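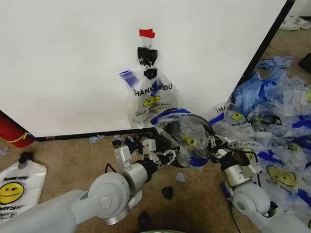
Pirkwood District Council: Frequently Asked Questions

What does the district council do?
The council passes local ordinances, approves the yearly budget and sets the property tax rate. It also confirms the people who run the larger departments. It does not run the schools, which have their own elected board.

How many members are there?
Seven. Five are elected by ward and two are elected by the whole district. All of them serve four-year terms, and the terms are staggered so that no more than four seats are up in the same election.

Who is my council member?
It depends on your ward. Ward 1 is Nandini Amin, Ward 2 is Jayanthi Kotian, Ward 3 is Ilona Csizmadia, Ward 4 is Aoife Mac an tSaoi and Ward 5 is Indira Pillai. Your ward number is printed on your voter card. If you have moved within the district, your ward may have changed.

When does the council meet?
Regular meetings are on the first and third Monday of the month at 7 p.m. There is one meeting in January. Work sessions are called as needed and are open to the public, but no votes are taken at them.

Can I speak at a meeting?
Yes. Sign the sheet by the door before the meeting starts. Each speaker gets two minutes. The first comment period covers items on the agenda and the second covers anything else. Council members usually do not answer during the comment period - questions are passed to the clerk, who replies in writing within 20 days.

How do I get an item on the agenda?
Any council member can add one. The other way is by petition, which takes 200 signatures from registered voters in the district. Petition forms are at the clerk's office and must be returned with original signatures. Copies are not accepted.

What happened with the Gelov annexation?
The vote passed with 3,157 in favor. Gelov residents are now part of Ward 4 and vote in district elections. Trash pickup and road repair moved to the district at the same time. Water service did not change.

Do I have to live in the district to serve on an advisory board?
Yes, for at least one year before you apply. The planning board also requires that you own or rent in the ward you represent.

Can I see how members voted?
Roll call votes are in the minutes, which are posted after the council approves them - normally at the next regular meeting. Older minutes are kept on paper and can be read at the clerk's office.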